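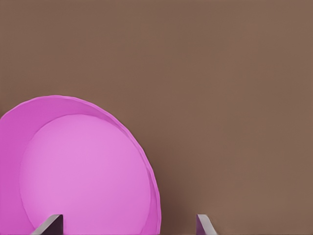
**Student project report: the Varghese Simulation Group**
6/17/22

The Varghese Simulation Group began in January with five students and one shared computer. Its task is to teach a simulated gripper to pick up household items, beginning with a pink bowl on a plain brown surface. Malathi Chacko, who supervises the group, spoke to the newsletter together with two of its members.

Ms Chacko explained that the choice of a bowl was deliberate. "A block can be taken from any side," she said. "With a bowl the students must decide where the fingers are to go. We settled on the rim, with one finger inside and one outside, and everything else in the project follows from that decision."

The work is carried out in Pleramau, a simulator the group was already using for its coursework. Vignesh Acharya wrote the program which places the bowl in a new position before each attempt. The first full set ran to 2,000 attempts, of which 1,445 ended with the bowl lifted. He was asked whether he was satisfied with that result.

"For a first set, yes," he said. "Most of the failures came when the inner finger was sent too low and met the bottom of the bowl. I had measured the depth from the wrong point – it took me two weeks to find that."

Vimala Kurian is responsible for the view from the gripper. She keeps the colours plain at this stage and intends to vary them next term. "I should like to know whether the program has learnt the shape or only the pink," she said. "At present I could not tell you."

Members meet twice a week and are expected to keep a written log of every change. Ms Chacko reads the logs herself and returns them with comments. Mr Acharya admitted that his own had been sent back more than once.

The group will next attempt a cup with a handle. Students who wish to join should have completed the first programming module and may apply to Ms Chacko in writing.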